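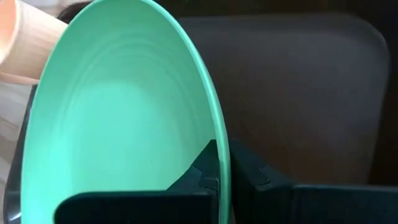
The Return of the Shared Table

By Yutong Liang
10 Oct 2022
Reading time: 5 minutes

The dining hall at Brimovov opens at noon, and by ten minutes past the hour most of the benches are taken. Retired schoolteachers sit beside road crews. Parents with small children take the places nearest the door. A meal costs what the diner is able to pay, and the money goes into a tin by the kitchen hatch. On an ordinary day the kitchen serves 215 lunches.

Community dining of this kind was once common in rural Vermont. Granges, churches and mills all kept kitchens, and a hot midday meal was an expected part of working life. As the mills closed and households came to rely on cars, the kitchens fell out of use. Some were turned into storage. Others were removed when buildings changed hands, and the knowledge of how to cook for a full room went with them.

Brimovov is among the programs that have set out to restore the practice. It was founded in a former feed store by Halina Nowakowski, who had managed a hospital kitchen for 19 years and had seen how many patients went home to eat alone. Her first menu had two dishes, a bean soup and a baked noodle pudding, and both are still served.

"People will tell you they come for the soup," Nowakowski said. "Then they stay an hour after it is finished."

The program's rules are few. Diners are asked to take the next open seat and to clear their own places. Reservations are not accepted. Food is served on dishes that can be washed and used again, a decision that added to the cost of opening but has been kept through every budget review.

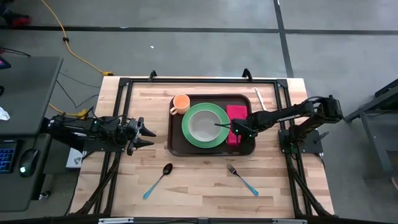
Meals are also carried to residents who cannot travel. Drivers leave the hall before the noon service and are expected to sit down for a short visit at each stop. The home route was begun in March with 20 households and is paid for separately, through a grant from the Kubiak Fund. The fund requires a written account of each month's visits, and Nowakowski prepares it herself.

Questions of supply remain difficult. Root vegetables and apples are bought from farms in the Ivach valley, where growers have agreed to hold part of their crop through the winter. Dairy is plentiful. Fresh greens are not, and for several months of the year the kitchen depends on cabbage in one form or another. Regular diners have become frank in their views on this subject, and a suggestion book is kept at the hatch for the purpose.

The building presents its own limits. The stove is old, the dish room is narrow, and the hall cannot seat more than it does at present. A proposal to extend the kitchen to the rear has been submitted to the town, and a hearing is expected before the ground freezes. Should it be approved, the hall would begin serving supper on 2 evenings a week, with the same menu and the same tin by the hatch.

Last updated: 10:40 a.m.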